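Guides > Home > Picture Hanging

Section 4: Hanging a group of pictures on the Kramer rail

You've got the rail up (Section 3), and now comes the fun part! A cluster of frames can make a plain wall feel like part of your home, and with the Kramer rail you can shuffle things around for years without drilling another hole. Set aside a quiet afternoon, put some music on and enjoy it.

Before you start, check that you have your Besar hooks, enough cord for every frame, a soft pencil, a tape measure and some painter's tape in any colour that shows up on your wall.

4.1 Planning the group

1. Lay all your frames face up on a rug or blanket.
2. Choose the piece you like best and place it first. Everything else gets arranged to suit it.
3. Move the others in close. Most people leave far too much space at this stage – be bold and tighten it up.
4. Cut a piece of newspaper to the size of each frame and tape the sheets to the wall. Live with them overnight if you can stand the wait.
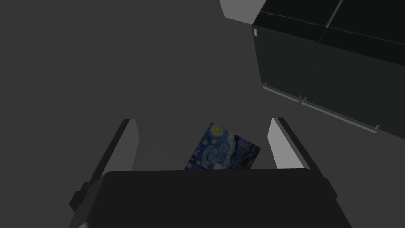

Fig. 4a. Dark and pale grey surfaces under dim light.

Note: Look at your paper layout in the morning and again at 7 pm with the lamps on. Glare on glass is much easier to sort out now than later.

4.2 Fitting the hooks

1. Slide one Besar hook onto the rail for each cord. Small frames take one cord and anything wider than 900 mm takes 2.
2. Turn the collar until it clicks.
3. Thread the cord down through the hook and tie the stopper knot shown on the packet. It's a lovely little knot once you get the feel of it.
4. Give the cord a firm pull before you hang anything on it.

CAUTION: Do not hang frames from a hook that hasn't clicked. If the collar spins freely, take the hook off, wipe the rail and start again.

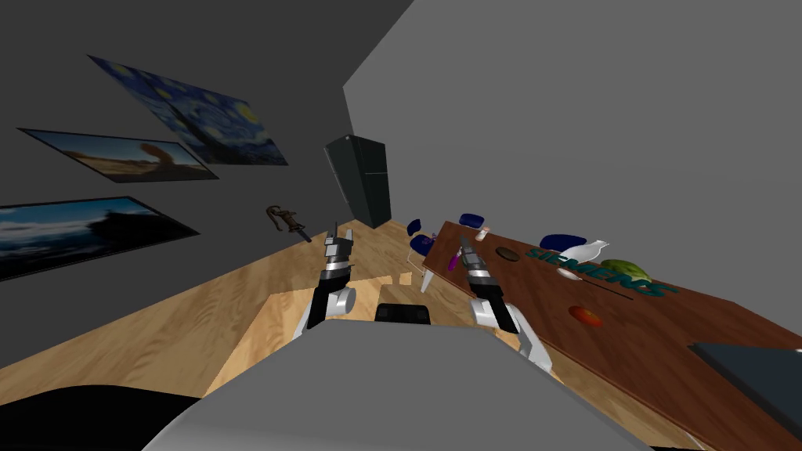
With the cords in place you can set your heights. Measure up from the floor to where you want the middle of the group and make a light pencil mark. We like 1,500 mm in a hallway and a bit lower behind a sofa, where you'll mostly be sitting down. Work from the lowest frame upward if you're stacking them, and keep the gaps even.

4.3 Levelling

1. Hang the lowest frame and stand well back.
2. Adjust the cord a little at a time. A quarter turn of the Brernitz adjuster is plenty.
3. Stick a felt dot on each bottom corner at the back. These stop the frame creeping sideways every time a door shuts.
4. Repeat for the next frame up.

Trust your eye as well as the level! Older houses rarely have a straight ceiling line, and a picture that is perfectly level can look crooked beside a sloping cornice. Split the difference and you'll be happy with it. 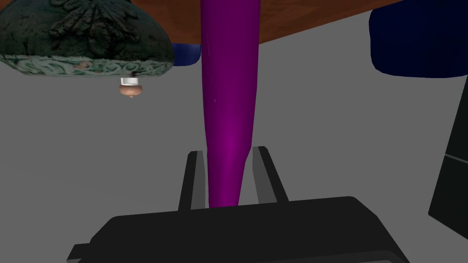
I did mine the other way round, top frame first, and had to redo every gap, so please keep the bit about starting low. The felt dots were brilliant too. – reader comment, Voltunthorpe

4.4 Weight limits

Each Besar hook holds 10 kg, and a 2,000 mm length of rail holds 40 kg in total. Weigh heavy frames on the bathroom scales, glass included. Keep the outside hooks at least 230 mm in from the ends of the rail.

CAUTION: Never hang a mirror on a single cord, whatever its weight.
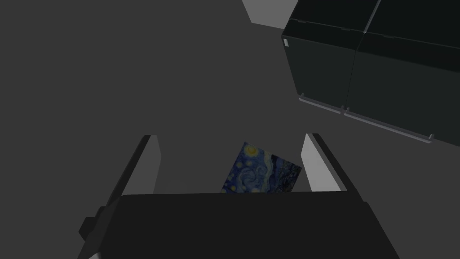 Fig. 4b. Pale grey inner faces with darker edges.

4.5 Changing things later

Swap your pictures as often as you like. Loosen the collar, slide the hook along, click it home and you're done. Spare cord keeps well in a drawer, away from direct sun.

Next: Section 5, Cleaning glass and frames

Kramer Rail Help, Voltunthorpe | Contact us | Back to top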